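Clurkora Opens Its Toy Mending and Lending Room in Harju

FOR IMMEDIATE RELEASE
July 15, 2021

Hi everybody, Conceição Cardoso here. I run Clurkora, the little secondhand toy shop on the main street in Harju, and I'm so happy to finally write this one. Our mending and lending room opens this Saturday at ten, right behind the shop, and you're all invited (kids very much included!).

If you've been in since April you've probably heard the hammering. We took over the old stockroom, pulled up the carpet, painted everything a yellow I still go back and forth on, and put in shelves as high as I can reach. The lending side starts with 160 toys and games. You pick something out, take it home for 28 days, bring it back and swap it for something else. Membership is free for Harju families, and everybody else pays a small fee at the counter.

The mending side is the part I've wanted for years. People bring me toys with a missing wheel or a split seam and ask if I'll take them for the shop, and most of the time what they really want is for the thing to work again. So now there's a proper bench, with clamps and glue and a drawer of odd screws, and I'll be at it two afternoons a week to help you fix whatever you carry in. Bring the broken bit too if you still have it! 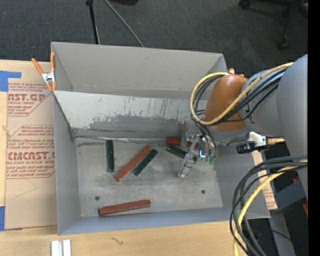
Building blocks get a shelf to themselves, and I'll tell you why I'm a bit of a bore on the subject. They were the first thing I ever sold, off a blanket at the Olance flea market, and they're still what I'd hand to any child from toddler to teenager. I like a set with few colors, and red-brown with dark green is a pair I could look at all day. Long, narrow ones make good bridges and fences, and a shorter one in with them comes in handy for the gaps. We lend blocks by the bag, and you're welcome to mix bags if the tower calls for it.

Board games are on the low shelves by the window. Every box has a list of its pieces taped inside the lid, so please have a look before you bring one back. Lost a die or a pawn? Tell me and I'll dig in the spares jar, no fines and no hard feelings.

Jonimby, the bakery next door, is sending over cardamom rolls for opening day, and they've promised a tray without nuts. Coffee is on us. There'll be a table out front where kids can decorate their own borrowing cards, and I'm giving a short demonstration of how to restring a pull-along toy at eleven and again at 2 (bring your own if it needs doing, I have plenty of cord).

We're still looking for wooden train track, puzzles with all their pieces, and dolls' clothes in any condition. Drop them at the counter during shop hours. I can't take car seats, bikes or anything with a leaking battery, sorry!

Reporters and photographers are welcome all morning. Come in the back way off the parking lot if you have equipment to carry, the front step is steep. For interviews, ask for me at the Clurkora counter.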